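Countertop microwave ovens: frequently asked questions
Zulereck Appliance Help
Last updated 30/06/2022

This page covers compact countertop microwaves with a side control panel. Questions on built-in models are handled on a separate page.

What does the 0 on the display mean?
On most compact models a single 0 is the standby state. The oven has power and no cooking time has been entered. If the display is completely dark, check the wall outlet first, then the breaker. Some ovens show a clock in standby once the time has been set.

What are the numbers 10, 1 and 5 under the display?
They are probably the time increments. On panels of this type each number carries a small unit character, and the keys or touch areas associated with it add that amount of time to the total. Check the manual to confirm which unit belongs to which number, as the order is not the same on every panel. 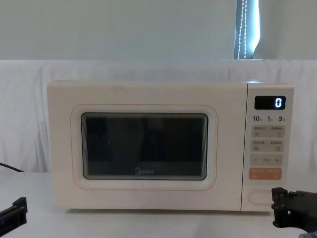

Efe Aliyu writes that on the oven in the office kitchen, the time does not carry over from seconds to minutes until Start is pressed, so six presses of the ten-second key read as 60 and not 1:00. Is that a fault?
No. Some controllers convert the entry right away and others wait. The cooking time is the same in both cases.

The panel is printed in Chinese. Can I get an English overlay?
Pitico sells blank adhesive overlays under part number 3902. They are cut to size with scissors and written on with a permanent marker. Do not cover the display or any vents. Before labeling a key, match its position to the panel drawing in the manual. A phone translation app will read most printed key labels, but it tends to mix up Defrost and Thaw by Weight.

How do I cancel an entry?
Press Stop/Cancel once if the oven has not been started. If it is running, the first press usually pauses it and the second clears the remaining time. A curved arrow is often used as the symbol for this function, but not by every manufacturer.

How much clearance does the oven need?
Use the figures in the installation section of your manual. Where the manual is missing, our technicians leave 3 inches at each side and at the back, and more above. The surface has to be level and able to hold the oven plus a full dish. Keep cloths and curtains away from the vents.

Can I store things on top?
We advise against it. Many cabinets vent through the top or the upper sides, and a stack of plates or a bread bag over the openings will trip the thermal cutoff. A cabinet with no openings on top still gives off heat through the panel.

Should I remove the stickers from the top?
Energy and product labels can come off once the oven is installed and you have copied down the model number. Warm the label with a hair dryer on low, lift one corner and pull slowly at a flat angle. Residue comes off with a little cooking oil on a paper towel, followed by dish soap. Leave safety warnings and the rating plate in place. Zeveo will not process a warranty claim on a unit without its rating plate.
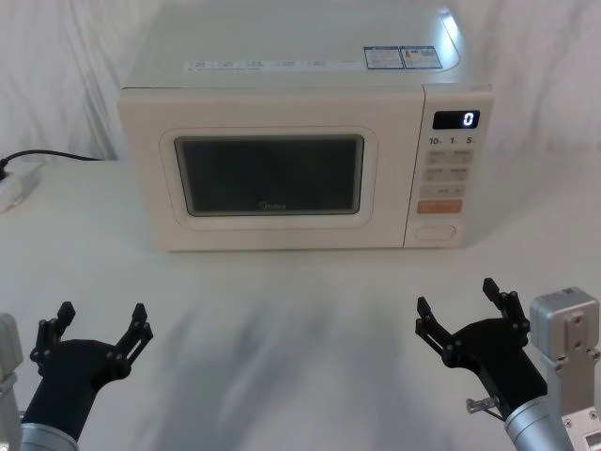
Residue left on a light-colored cabinet picks up dust and turns gray within a few months, so clean the area the same day. Do not use acetone or a scouring pad on painted steel or plastic.

How do I clean the door window?
Unplug the oven. Wipe the glass with a damp microfiber cloth and a drop of dish soap, then dry it. Do not spray cleaner directly at the door, where it can run into the seams. The mesh behind the glass is part of the shielding. If it is torn, rusted through or burned, stop using the oven.

Can I replace the door myself?
No. Door alignment affects leakage, and the unit has to be tested after the work. Mersha handles door replacements for our customers. Current turnaround is 18 working days, or 21 if the part is on back order.

The keys respond only when pressed hard. What should I do?
Clean the panel with a barely damp cloth and let it dry overnight with the oven unplugged. If there is no change, the membrane is worn and the panel needs replacing.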